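Artificial fruit set with scalloped plate
Posted Thursday by the Illberg shop desk
3 comments | 14 shares
Print this page | E-mail to a friend

I've had a soft spot for pretend fruit since I was small, so I was always going to be fussy about this one! The Fitari set from Calteck is the one I keep coming back to (and yes, I did try the cheaper bag first, and the colours were all a bit toffee-apple for me).

You get a proper mix: grapes, a lime, tangerines, an avocado, a strawberry, an apple and a lemon, plus a bready piece I've decided is a scone. The pale pink plate with the wavy rim comes in the box too, and I'd nearly buy the lot just for that. It looks lovely on a plain grey worktop.

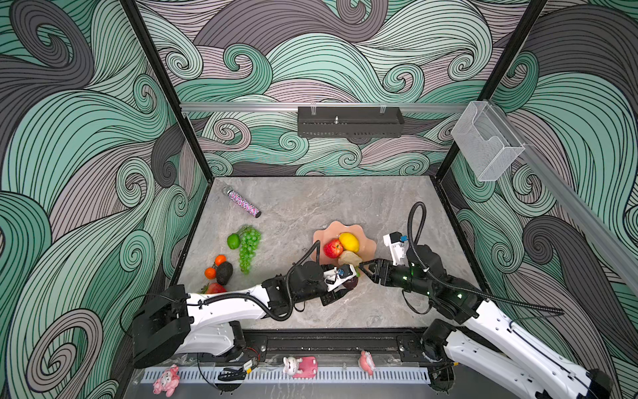
The apple and lemon on the pink plate, and the lemon again close up.
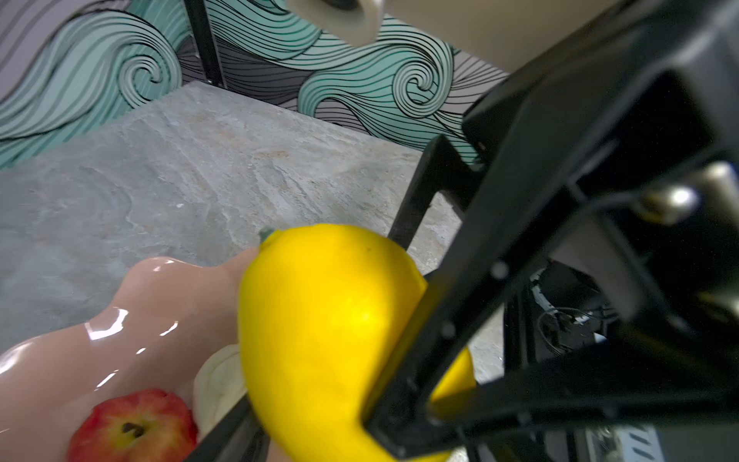

My favourite is still the lemon. I keep mine in a bowl by the kettle and I've reached for it twice when making tea, so make of that what you will. The avocado is a close second – such a good dark green – and the grapes are nice draped over the side of a bowl if you're filling a bit of shelf.

Wipe everything with a damp cloth and let it dry before it goes back in the box. Please don't put it in the dishwasher, plate included! It isn't meant for real food either, or for children under 3.

Item number 309. We send it out in 2 working days, and you've got 60 days to change your mind. If you'd like to see it first, there's a set out on the counter at our Atallah Street shop, so pop in and have a rummage.

E-mail us about this item | Print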